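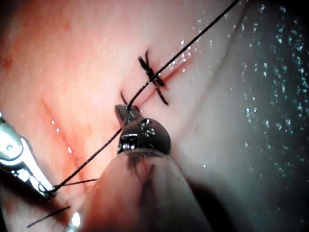
Two instruments holding a suture thread beside a tied knot.

Teleoperated demonstration is a method of programming a robot in which a person carries out a task by remote control while the system records the motion. The recordings are later used to train a control policy. In surgical robotics the method is applied mainly to suturing, knot tying and needle handling, which are hard to write down as fixed rules.

Setup

The operator sits at a console and moves a pair of hand controllers. Each controller drives one instrument, usually at reduced scale. The Ikent recorder, used in several teaching laboratories, stores joint angles, jaw opening and camera images on a common clock. Foot pedals mark the start and end of a segment — for example, a single stitch.
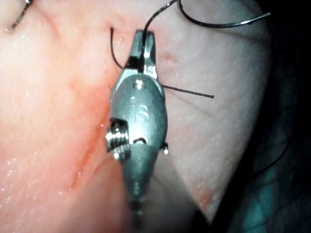

Thread is a particular source of difficulty. It bends, slips behind the wrist of the instrument and may lie in several loops at once, so its shape cannot be read from joint data. Most systems therefore rely on images from close range. Small errors in the measured tool position, caused by cable stretch, are handled by recording motion relative to the current tool pose.

Data sets

The Grilley protocol calls for 40 demonstrations per task by 4 operators, with failed attempts kept and labeled. The Canska collection divides wound closure into 19 steps, from needle pickup to cutting the tail. Segments may last up to 2 minutes.

Hand guiding

In hand guiding, also called kinesthetic teaching, the arm itself is moved by the operator. It needs no console but is less suited to fine instruments, where the hand blocks the view and loads the wrist.

See also: Tomić controller; Motion scaling; Imitation learning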